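Losholm Speech: Frequently Asked Questions

Questions people send in about the dialect of Losholm, with answers. The word list and the recordings have their own pages. If your question is about a family name, see the last part of this page first.
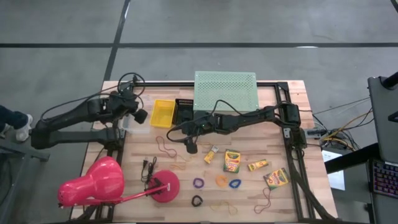
Losholm, 12th January

Answers on this page were last gone over on the date shown. The parts on spelling and on the Latow vowel are new. Everything else has had small corrections only.
Tanvir Majumder

GENERAL

Is Losholm a dialect or a language?

A dialect of English. It has a good many words that a visitor will not know, and a few points of grammar that differ from the standard, but a speaker of any northern English dialect can follow it after an evening of listening. People on the island mostly call it "talking home." The word "Losholm" for the speech itself is fairly recent and comes from outside.

Where is it spoken?

On the island, and by people who grew up there and moved away. There are two varieties. The southern one is heard around the main harbor and along the low road. The other belongs to Latow, at the north end, which had no proper road to the rest of the island until well after the school was built. Most of what is written about the dialect describes the southern variety. Where Latow is different, the word list marks the entry with an L.

Do children still speak it?

Some do, in part. Most children on the island understand it and use a handful of words without thinking of them as dialect at all. "Clarty" (muddy, sticky) and "fornent" (opposite, facing) are both safe for now. Full grammar is another matter. You will rarely hear "I's been telt" from anyone under the age of their grandparents unless they are imitating them.

Is it related to Norse?

There are Norse words in it, as there are in many northern dialects: "beck" for a stream, "garth" for a yard, "lait" for look for. That doesn't make the dialect Norse. The grammar and the great bulk of the vocabulary are English. The ending "-holm" in the island's name is of Norse origin and is found in plenty of places where no one has spoken Norse for many centuries.

SOUNDS

What is the Latow vowel?

It is the sound in the Latow version of words such as "boot," "moon" and "school." In the south of the island these have a vowel close to the "ui" of Scots "guid." In Latow they have a glide, so that "moon" comes out like "mee-un" said quickly, and "school" like "skee-ul." It is the quickest way to tell which end of the island a speaker comes from, and older people will correct a child who uses the wrong one.

How many short vowels are there?

We use 4 symbols for the short vowels in the word list, plus the neutral vowel at the end of words like "sofa." Some writers use more. The difference is whether you treat the vowel in "bush" and the vowel in "bus" as the same. On Losholm they are the same, so we write them the same.

Why does "the" disappear?

It doesn't quite disappear. Before most consonants "the" is cut down to a catch in the throat, or to a "t" that is held and not released. "Down the road" is written "down t' road" in the list, but if you read the "t" out loud as a full sound you will have it wrong. Listen to recording 20, where the speaker says "in t' kitchen" and "on t' wall" one after the other. Before a vowel it is easier to hear: "t'oven" has a clear "t" in it.

Is the "r" rolled?

Tapped, between vowels and after "th" — so "three" and "very" have it. At the end of a word the "r" is weak in the south and still sounded in Latow. Speakers who have lived on the mainland often lose it altogether and don't notice until someone at home remarks on it.

GRAMMAR

What does "I's" mean?

It means "I am." "I's coming" is "I am coming." It can also mean "I shall," as in "I's see thee later," though this use is old-fashioned. The two are told apart by the verb that follows.

Are "thou" and "thee" still used?

Among older speakers, between friends and family. The form is closer to "tha" when it comes before the verb and "ta" when it comes after: "tha knows," but "does ta know?" It is not used to strangers, to the doctor, or by a child to an adult. Visitors who try it out in the shop should expect to be answered with "you."

What is the past tense of "get"?

"Gat," and the participle is "gitten." So: "He gat it in August," "He's gitten it now." Other verbs that keep an older pattern are "brek, brak, brokken" and "find, fand, fun." There is a table at the back of the word list. Not every speaker uses every form in it, and the same person may say "gat" and "got" in one conversation.

Can you say "nor" instead of "than"?

You can. "She's older nor me" is ordinary Losholm. Teachers used to mark it as an error, and it is now heard less often than most of the other features in this section.

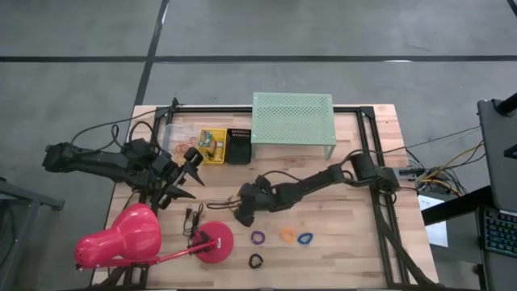 What does "while" mean in Losholm speech?

It means "until." "I's here while dinner" means the speaker will be here until dinner. The same use is found across much of northern England. It causes mix-ups with visitors, mostly over opening hours, and the ferry notice now says "until."

Does the dialect have its own word order?

For the most part the order is that of standard English. The main thing to notice is the tag at the end of a sentence, where the subject is named again: "He's a good lad, is Jim." With a pronoun it is "He's a good lad, is yon." Questions are formed in the usual way.

SPELLING

Which spelling does this site use?

The Lahtinen spelling, with small changes. It was drawn up for the first printed word list and is the one most people on the island have seen. It keeps standard English spelling wherever the sound can be worked out from it, and changes it only where the sound can't. That is why the list has "stone" as "styan" but leaves "hill" alone.

What was used before that?

Whatever the writer liked. The oldest source we have is the Muker list, a notebook of 100 words with short meanings, kept by a man who came over to do building work. He was not from the island and he spelled things as he heard them, and he heard them with a Swaledale ear. Several of his words are found on no other list. We include these with a query mark. They may be Losholm words that died out early, or they may be his own.

I learned a different spelling from my grandmother. Is it wrong?

No. There is no official spelling and there has never been one. If you send us a letter or a diary we will copy it as it stands and put the Lahtinen form next to it, so that people can search for it.

Why not use phonetic symbols?

The word list has them, in brackets after each entry. They are no help to most readers, so the rest of the site does without. If you find a mistake in the phonetics, please say which recording you are going by. Southern and Latow forms have been mixed up in a few places and we are still putting these right.

THE WORD LIST AND RECORDINGS

How does a word get on the list?

It needs two sources. These can be two speakers, or a speaker and something written. A word with one source goes on a waiting list, which you can ask to see. Words that are common to all northern speech are included if they are used on the island. We don't limit the list to words found only here, and if we did it would be very short.

May I use the recordings in class?

Yes, for teaching, with the name of the speaker as given on the page. For broadcast or for anything sold, write first. Two of the families have asked to be consulted each time. Recordings marked "closed" can be listened to at the library desk but not copied.

Why are some recordings so hard to follow?

The older ones were made on a home tape machine, often with a radio or a dog in the room. We have not cleaned them up very much. Cleaning takes away the high sounds, and then "s" and "f" can't be told apart. Transcripts are given for all but the last tape, which is two sisters speaking at the same time and has defeated everyone so far.

Can you translate something into Losholm for me?

Short things, such as a line for a card or the name of a boat, yes. We don't take on anything longer. Please don't send text for tattoos — the spelling question alone is enough to put us off.

How do I send in a word?

Use the form on the contact page. Give the word, what it means, who said it, and which end of the island they were from. A whole sentence is far more useful than a word by itself. "Me dad said the bread was slape" leaves us guessing, where "Watch thisen, t' step's slape" tells us it means slippery.

NAMES

What does "Latow" mean, and how is it said?

The first part rhymes with "hat" and the second with "now," with the weight on the first. The meaning is uncertain. One suggestion is a word for a barn plus a word for a hill, but the early spellings don't agree with each other and the hill is a long way from the houses.

My family name ends in "-holm." Did we come from the island?

Not necessarily. Names of this kind come from many places in Britain and Scandinavia. Start with the parish registers. This site deals with speech only and we hold no family records.

Is there a dialect form of the island's name?

"Lozzum," with the stress at the front. People from Latow say "t' south side" when they mean the harbor and keep "Lozzum" for the island as a whole.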